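Two months with the Nallum hand gripper kit

I bought the Nallum starter kit in January, after reading too many reviews written by people who had it for one afternoon. My own opinion needed more time.
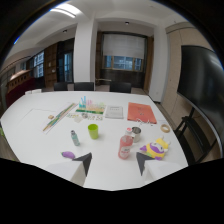

The price was 221 dollars with shipping from Risgate, the only shop I found that had it in stock. For this money you get the gripper with two fingers, a camera mount, one spare pair of fingertips and a printed guide. The guide is short, and the page about calibration I had to read many times.

What I like most is the fingertips. They are soft enough for a plush toy and still hold a plastic bottle without sliding. A roll of tape is harder, you must come to it from the side. Cans are fine when they are empty.

What I like less is the trigger. After 60 recordings my hand is tired, and the spring makes a small noise which the microphone hears very well. I wrote to Risgate about it and they offered a softer spring - I am still waiting for it.

The software saves every recording in its own folder, but it does not let you rename them. With 100 folders this becomes a real problem.

I would buy it again, but I would order the second pair of spare fingertips at the same time, because the shipping costs more than they do.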